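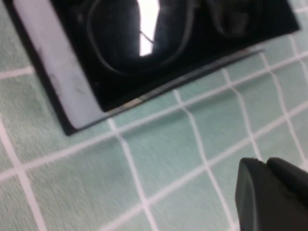 Mint-green tile with white grout.

I will defend small square tile until I'm too old to scrub it. Every showroom in Natville wants to sell you floor slabs the size of a door, and the pitch is always the same: fewer lines, less cleaning. Fine. But have you ever dropped a cast iron pan on one of those things? My neighbor Virgilio Fajardo did, and he paid 400 dollars to have a single slab cut out and replaced. When I cracked 3 little tiles by the back door, I pried them up and stuck new ones down before lunch.

And then there's color. I grew up in a house with a green bathroom (pink sink, too – my mother was fearless), and I've lived with beige ever since, in seven different rentals. Beige floors show every crumb anyway! So who are we being so careful for? The next buyer, I guess, who'll rip it all out no matter what we pick.

Yes, grout gets grubby. I give mine a going-over every February with a stiff brush and the radio on, and it takes me roughly an hour. Mitiku Lemma, who laid floors in Dralberg for years, told me to seal it and quit complaining. I've sealed it. I still complain a little, but I'm keeping the tile.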